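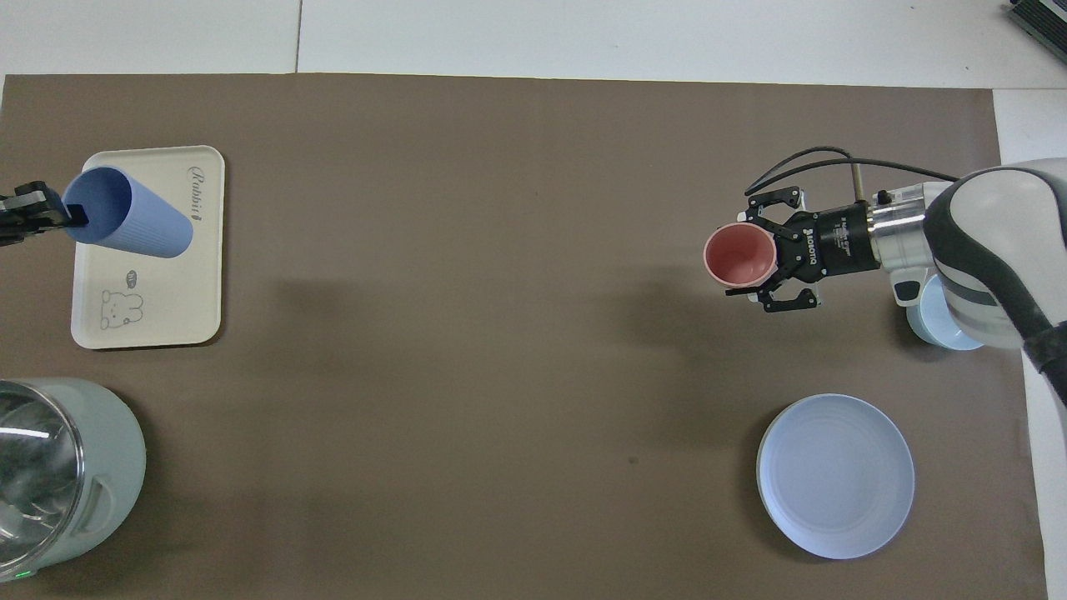 Tableware and Trays: Mat Layouts

Barnora keeps a small set of kitchen pieces for table layout work. The set includes cups, trays and larger vessels, used with the brown mat. Notes by Mirjam Vermeulen, with corrections from Jannik Eichhorn.

Mat
Brown, matte, used in one piece. The surface is not perfectly flat, and light pieces can rock slightly when set down near a crease. Smooth by hand from the center outward before placing anything. Wipe with a damp cloth and leave it spread until dry. Do not fold.

Rabbit tray
Cream, rectangular, rounded corners, slightly raised rim. The name is printed in script near one end, with a line drawing of the rabbit toward the other. Place with the long sides running front to back. The rim will stop a cup from rolling off if the cup is lying fully inside it.

Blue cup
Plastic, subtly ribbed outside, rounded at the closed end. Stored upright in the cabinet, never nested wet. The ribs hold tea stains; use a soft brush.

Kettle
Electric, glass body with a pale mint-green base and collar. A small green light sits low on the base. Keep the cord behind the mat and the handle turned toward open table. Descale every 20 uses with citric acid, then rinse twice.
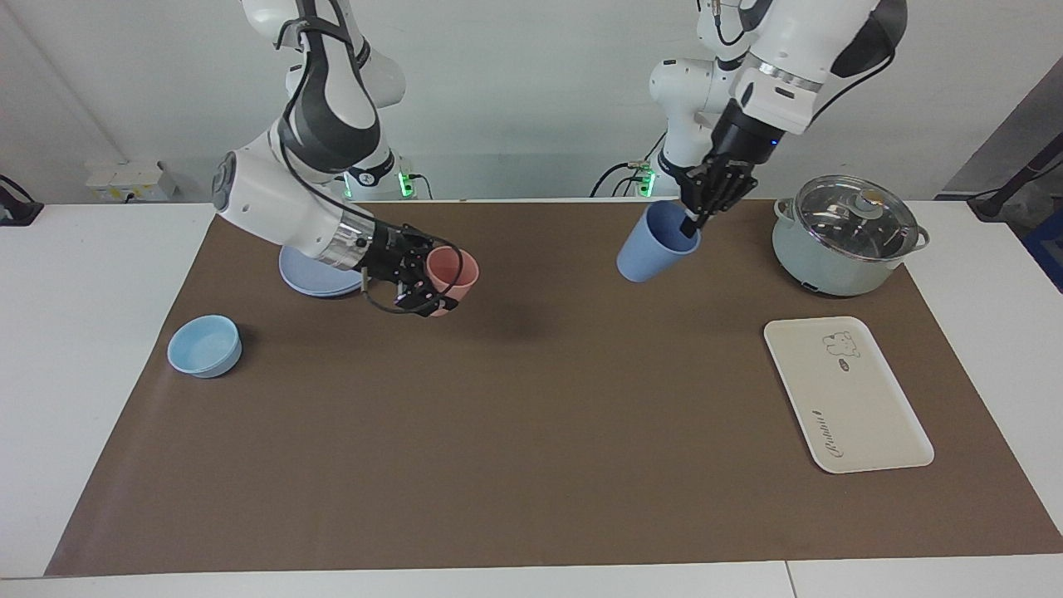

Plates are kept in a single stack and bowls are set apart from them. In earlier layouts the bowls went on top of the plates, which saved space but made the plates slow to reach. Lemlem Birhane changed this in July and the separate arrangement has been used since.

Pink and light blue cups
Handled as a pair. Inventory group 11, shelf label "cups, mixed." If one is withdrawn for damage, the other stays in use.

Pot
Pale mint-green with a clear glass lid, silver rim and round gray knob. Handles on both sides. Lift the lid by the knob only and set it down knob up. The pot goes on the right half of the mat, with clearance left for both handles.

Bear tray
Cream-white, rounded corners, a small cartoon bear and a line of dark script. Goes in front of the pot. Stored on edge in the same rack as the Rabbit tray, printed faces turned the same way.

Storage
All pieces return to cabinet 16 after washing. Trays in the rack, cups on the upper shelf, pot and kettle at the bottom with the lid stored separately. Report chips or cracks to Jannik Eichhorn with the shelf label and the date found.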